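课程项目 > 建筑环境 > 采光与照明 > 结题报告

侧窗采光办公室按区调光的节电估算
Struan Rutherford
2025年3月23日

摘要

本报告估算在一间单侧开窗的办公室中，把统一开关的顶部照明改为按进深分区、随日光连续调光后，全年照明用电的变化。对象为 Gavwood 楼二层北段，房间进深8米，窗位于短边一侧。方法为短期实测加全年逐时推算。结果显示，节电量高度集中在近窗区，远窗区的收益主要来自调低偏高的初始设定值，与日光关系不大。报告同时讨论了传感器位置、设定值漂移和待机功耗对结果的影响。

一、背景

侧窗采光房间的照度沿进深方向衰减很快，近窗处与后墙处的日光照度可以相差一个数量级。若整个房间只有一路开关，开灯时刻由最暗的工位决定，近窗灯具在白天大部分时间属于重复照明。改造的常见思路是把平行于窗的灯列各设一个回路，每个回路由自己的光电传感器控制。

已有的课程报告多采用采光系数法，即假定全阴天空，用一个固定比值把室外照度换算为室内照度。该方法计算量小，但不区分朝向，也不反映遮阳帘的使用。本项目改用逐时法，对直射和散射分量分开处理，遮阳帘按一条简单规则开合：窗面直射照度高于阈值时放下，低于阈值后延迟一小时收起。

二、房间与照明系统

吊顶为浅色矿棉板，模型中反射率取70%。墙面反射率沿用竣工资料中的数值，未重新测定。地面为灰色地毯，对工作面照度影响很小。灯具为嵌入式线形灯，驱动器支持连续调光，现状为满功率运行。分区方案把灯列划为近窗区、中区和远窗区，三区灯具数相同，因此各区满载功率相同，节电比例可直接相加后取平均。
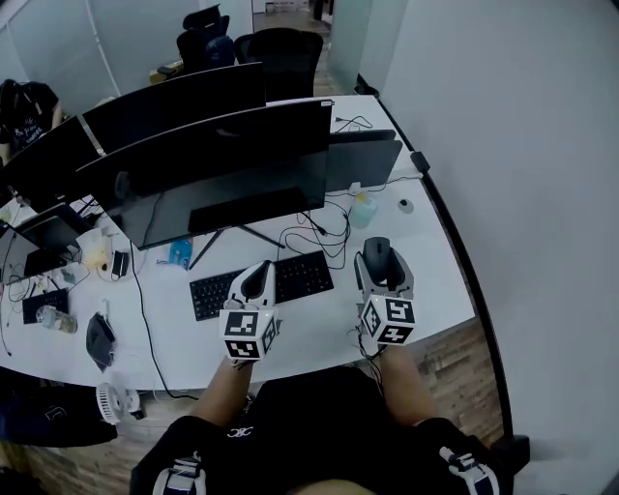 实测阶段于上一年5月在Gesby开始。测点沿房间中轴线由窗向内布置，高度与工作面一致。每个测点先在灯具全开时读数，再在灯具全关时读数，两者之差作为人工照明分量。开关之间留出稳定时间，避免灯具预热引起的偏差。室外水平照度由屋面上的一只探头同步记录，时间戳以屋面记录仪为准。

测量中遇到两个问题。其一，云量变化快时，开灯与关灯两次读数对应的室外条件不同，差值会出现负数。处理办法是按屋面读数对日光分量作比例修正，若修正前后室外照度相差过大，则该组作废重测。其二，中区有一只灯具的输出明显低于同列其他灯具，检查后判断为驱动器老化。推算时未把它单独处理，而是用该列的平均值。

三、逐时模型

模型用 Prata 建立，输入为几何尺寸、表面反射率、玻璃透射比和气象数据。每个时步先求出各区控制点的日光照度，再由下式求该区的调光比：

调光比 =（设定照度 − 日光照度）÷ 满载人工照度

结果小于零时取零，大于一时取一。驱动器的输入功率与光输出不成严格正比，低输出段效率下降，因此调光比不能直接当作功率比使用。本项目按驱动器曲线插值换算，曲线由 Vavport 控制器的说明文件给出。忽略这一步会高估近窗区的节电，因为近窗区长时间停留在低输出段。

运行时间取自楼宇管理系统的开关记录，全年为2,946小时，其中含清洁时段。清洁多在日落后进行，这部分时间没有日光可用，对节电没有贡献，但计入基准用电。若只按办公时段计算，节电比例会偏高，这也是不同报告之间结果难以直接比较的一个原因。

四、模型校验

用实测期的屋面照度替代气象文件后重新计算，与室内读数对比。近窗区模型值系统性偏高，中区吻合较好，远窗区略偏低。近窗区的偏差与窗框遮挡有关：初版模型把窗洞整体视为玻璃，没有扣除窗框和竖梃。扣除后偏差减小到可接受的范围。远窗区偏低推测来自墙面反射率取值偏保守，未再调整，以免用一个参数去补偿其他误差。

遮阳帘规则无法在实测期内充分验证。使用者放下帘子之后往往整天不再收起，这与模型假定不符。为此另算了一种不利情形，即帘子一旦放下便保持到当日下班。

五、结果

按基本情形计算，全年节电中超过65%来自近窗区。中区在夏半年有稳定收益，冬半年仅在正午前后进入调光状态。远窗区几乎全年不受日光影响，其收益来自设定值：现状满功率时工作面照度高于设计要求，改为闭环控制后输出自然下降。严格说来，这部分应归入调试收益，在只更换控制器而不分区的方案中同样可以得到。

不利情形下，近窗区节电明显减少，中区所受影响更大。中区的日光主要来自天空上部，帘子放下后这一分量首先被截断。三区的排序没有改变。

待机功耗也应计入。控制器和传感器在灯具关闭时仍然耗电，全年持续，远窗区的净收益因此被抵去一部分。如果驱动器支持切断主电源，待机损失可以缩小，但会增加继电器和布线费用。本项目未做经济性比较。
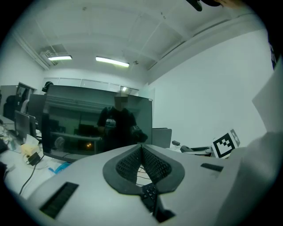

有人在中期汇报后提出，传感器装在吊顶上，看到的是桌面反射光，桌面换成深色或铺满文件以后读数就会下降，控制器会误以为日光不足而提高输出，这样算出的节电量在实际运行中恐怕保持不住，报告至少应当给出这一误差的方向。

该意见成立。吊顶传感器测得的是视场内的加权亮度，与工作面照度之间只有经标定的比例关系，标定以后室内表面若有变化，比例随之改变。桌面变暗时输出偏高，节电减少，但照度不会低于要求；桌面变亮时相反，可能出现照度不足。扩大传感器视场可以削弱单张桌面的影响，代价是近窗区的传感器更容易接收到窗面直射光。较稳妥的做法是在视场靠窗一侧加遮光片，并在室内布置改变后重新标定。

显示屏朝向与调光的关系也在讨论中被提到。屏面平行于窗且背向使用者的窗侧较亮时，使用者倾向于放下遮阳帘，从而减少可用日光。屏面垂直于窗时这一倾向较弱。本模型没有包含眩光指标，遮阳帘规则只看直射照度，因此不能评价工位朝向的影响。

六、局限

实测期短，未覆盖冬季低太阳高度角的情况。气象文件取典型年，不代表任何一个具体年份。灯具光衰未计入，随着光衰增加，闭环系统会逐步提高功率以维持照度，因此首年的节电高于寿命期平均值。对面建筑的外墙按均匀漫反射处理，实际有部分玻璃面，午后可能产生附加反射光。

七、结论与后续

对这一进深的单侧采光房间，应优先为近窗灯列单独设回路。中区是否分区取决于遮阳帘的实际使用方式，建议先记录帘位再决定。远窗区只需校正设定值，不必配置日光传感器。后续工作包括补测冬季数据，以及用窗面垂直照度代替屋面水平照度作为输入，检验后者在多云条件下的误差。

Prata 模型文件和原始读数表随报告一并提交，表中作废的读数组保留原值，只在备注列标出。

相关报告
Gavwood 楼新风机组夜间运行策略
楼梯间人体感应照明的延时设定
Gesby 校区外窗气密性抽测
遮阳帘位置的低成本记录方法
Vavport 控制器待机功耗测定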